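**Thread: Awards voting math, women's league, proposal for next season**

**baseline_nhung** (Nhung Hầu)
6 October 2020

Posting the draft so people can pick at it before registration opens in January. Currently the Brevcombe women's league picks its all-league first team by coach ballot: each head coach lists five players, no ranking, and may not vote for her own roster. With 11 teams that caps any player at 10 votes. Last season three players finished level for the last two spots and we settled it on scoring average, a tiebreaker that appears nowhere in the bylaws.

Proposal:

1. Ranked ballot, 5-4-3-2-1.
2. Minimum 207 minutes played to be eligible.
3. Ties broken by number of first-place votes, then by number of ballots named on.

Scoring average does not appear at any step.

**pivotfoot**

Item 2 is going to hurt. 207 minutes is fine for a starter on a deep team, but Alleck had four games called off and nobody made those up. A starter there playing 20 a night barely clears it. Use a share of team minutes.

**baseline_nhung**

A share of team minutes needs reliable team minutes. The scorebooks from the Macedo gym list substitutions by quarter only. I can defend 207 because I can count to it from the sheets we have.

**T_Huynh**

You can't count to it from quarter-only sheets either. If the book says a player entered in the second, you don't know if that was 30 seconds or eight minutes. Same error, both methods.

Also I would like to see the ranked ballot run on last year's data before anybody votes on it.

**baseline_nhung**

Fair on the sheets. For Macedo home games I used the video, which I should have said. I can't rerun last year's vote as ranked. Those ballots have no order on them. What I can do is compare the winners against a plain box score index.

**zone_press_32**

Please not another index. The last one had a center with 14 percent free throw shooting in the top five.

**T_Huynh**

That was a bug. It was counting attempts as makes for anyone whose jersey number had been changed midseason. Fixed.

Went through the old score sheets again last night. Results by method, last season:

| Method | Spots that match the actual first team |
|---|---|
| Points per game | 3 of 5 |
| Points + rebounds + assists per game | 4 of 5 |
| Same, per 32 minutes | 3 of 5 |
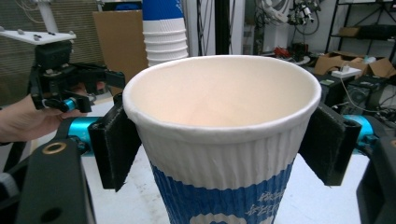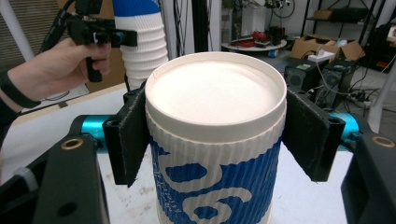

The one that drops out under the per-game total is the Adodine point guard. She was sixth. Her case rests on defense, and we only track steals at home games, so the number for her is half missing. I would not read much into per 32 either, given the minutes problem above.

What it does show is that coaches are mostly voting the box score already. Ranking won't change that much. It will change how ties fall.

**pivotfoot**

So we're adding a ranked ballot to fix one tie.

**T_Huynh**

Two spots, three players. And yes, I think that's enough. A 10-vote ceiling with five equal picks bunches people up. A 50-point ceiling spreads them out.

**coach_r_adodine**

Speaking as somebody who fills one out: I see most opponents twice. I can tell you five players who belong. I cannot tell you honestly who is third and who is fourth. You'd be getting made-up precision from me, and probably from the others.

There is also the tactical side. If my guard is close to yours, I put yours fifth. On the current ballot I either name her or I don't, and leaving her off looks bad.

**baseline_nhung**

Would published ballots help with that?

**coach_r_adodine**

With the tactical part, yes. Some coaches will quit voting.

**zone_press_32**

3-2-2-1-1? One clear top pick, then two pairs. Coach doesn't have to split third from fourth quite so finely.

**T_Huynh**

Second and third tie, fourth and fifth tie. Max is 30. Less spread than 50 but I could live with it. The first-place tiebreaker still works.

**baseline_nhung**

I can put both versions in the draft. Changes so far:

- Ballot: 5-4-3-2-1 or 3-2-2-1-1, coaches to choose.
- Ballots published after the announcement — separate vote.
- Minutes rule: open. Games played might be the simplest. Two thirds of the team's completed games?

**pivotfoot**

Games played I would support. It handles the Alleck cancellations without anybody watching video.

**coach_r_adodine**

Define played. I had a senior check in for one possession on senior night.

**baseline_nhung**

Appears in the book as having entered. A one-possession senior isn't getting five coaches to rank her, so I'm not going to write a rule for it. New draft goes up Thursday.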